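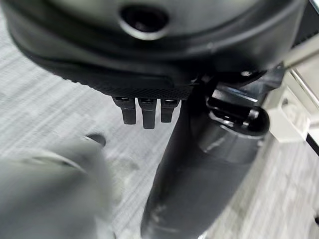 Wrist camera view, with one gripper finger at lower left.

Peltora FAQ

What is Peltora?
A method for getting a robot arm to decide where to look before it decides what to grab. Most of us learned this as toddlers. The arm needed 1,057 demonstrations.

Why use a wrist camera at all?
The head camera is great until the arm gets in its own way, and the arm loves to do that. The wrist view is close, blurry and often full of things you didn't ask about. Peltora learns how much to trust each one, moment by moment.
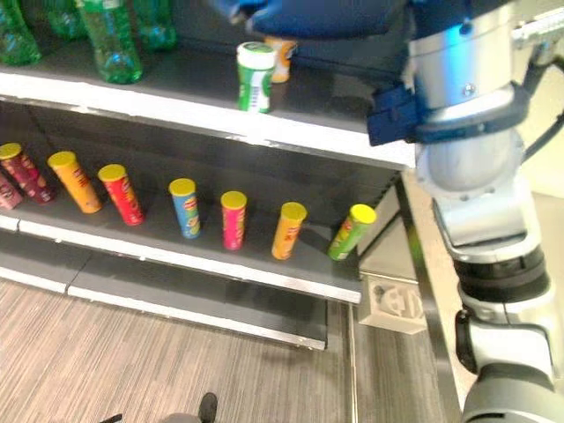 Shelves are our main test because they punish sloppy reaching. A policy that does fine on a tabletop tends to discover the front edge of a shelf the hard way.

How well does it work?
On the Bodonness task set, Peltora finished 433 trials out of 500. Our old baseline, Cronin, finished 148, and we were proud of it back then.

Does it work on other arms?
We have tried Vimari and our own. Two arms is a small sample, and we'd like a third.

How long does training take?
5 days on our machines. Bring a book.

Can I have the code?
Yes, in March, once we delete the comments.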